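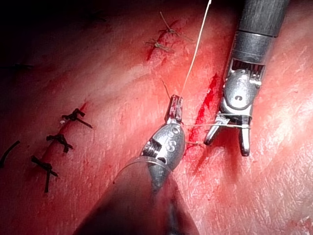
Instrument tie, closing off a stitch line. Quick notes for anyone starting on the Gilholm practice blocks this week, updated 2018-03-27, replaces the old sheet. The knot is the same square knot you learned by hand. What changes is that you wrap the thread around the jaws, and you have to watch where everything is because you can't feel it. Look at the upper right instrument: jaws open in a V, a few turns of thread near their base, the other instrument closed on the thread down by the incision. Most people get in trouble right around there.

What you need
Practice pad with a cut in it. We use the Flalier ones, the cheap ones tear.
Braided thread, 6 inches. Longer is worse. Trust me.
Two needle drivers or a driver and a grasper.
Scissors.
Good light from one side. Wet surfaces throw glare and pale thread gets lost in it, so turn the light down before you turn it up.

Before the first throw
Pull the thread through until the tail is short. An inch or a bit less. Too long and you'll chase it all over the pad, too short and it pops out of the tissue on the first pull. Leave the tail lying where you can see it, pointing toward the side you're going to grab from.
Park the needle somewhere flat, in view. Not under the thread.
Hold the long end a little way back from the needle. Make a C shape with it, open side toward your other instrument. The C does most of the work. If the thread is standing straight up you are holding it wrong or twisting your wrist, turn the wrist over and it will lay down.

First throw (double)
1. Put the free instrument over the C, jaws closed.
2. Wrap twice. Move the thread around the tip, keep the tip mostly still. Beginners do it the other way and the loops fly off.
3. Keep both instruments close together and low. If the thread goes tight now your loops slide off the end.
4. Go to the tail WITH the loops on. Don't lift. Open only as much as you need, a wide open V spreads the loops and they can catch at the base.
5. Grab the very end of the tail. Grab the middle and you pull a bow through, then you get a slipknot and have to start over.
6. Pull the short tail through the loops, hands going opposite ways. Flat to the tissue, not up.
Edges should touch. Touch, not pucker. If the pad is bunching up you're too tight, back off before throw two.

Second throw (single)
Swap directions. New C on the other side, one wrap, grab tail, pull opposite to the first time. If you don't swap you get a granny and it slides. Check it: the knot should lie flat with both ends coming out next to each other.

Third throw (single)
Swap back. Same as the first direction but one wrap. Snug it down. Cut the ends, leave a little whisker on each.

Stuck? Try this
Loops jammed at the base of the jaws: stop pulling. Close the jaws, give slack with the other hand, ease the instrument straight back out of the loops. Pulling harder only cinches them.
Thread frays: you're gripping it all over the place. Pick one spot, stay on it. Never grip hard on the part that ends up in the knot.
First throw loosens while you set up the second: usually you tugged the tail. Let go of it completely. Or do the extra wrap on throw one, some people like three, I don't.
Lost the tail: don't dig for it. Lift the long end gently and see what moves.
Can't tell which strand is which: zoom out a bit. People work too close and forget to.

How much practice
My own log says 2,151 knots, the first 718 were ugly and I kept them on a board for a while. You don't need that many to be decent. 1,000 is plenty if you do them slow. Ten minutes a day beats a whole Saturday. Count only the flat ones.

Trerkov thread is fine for practice but it's springy out of the packet, run it between damp fingers frist to take the curl out. Pads go back in the sealed tub, cut side up. Needles in the sharps box, every one, before you leave.

Running stitch notes are on the next page. Still missing the bit about corners, will add it.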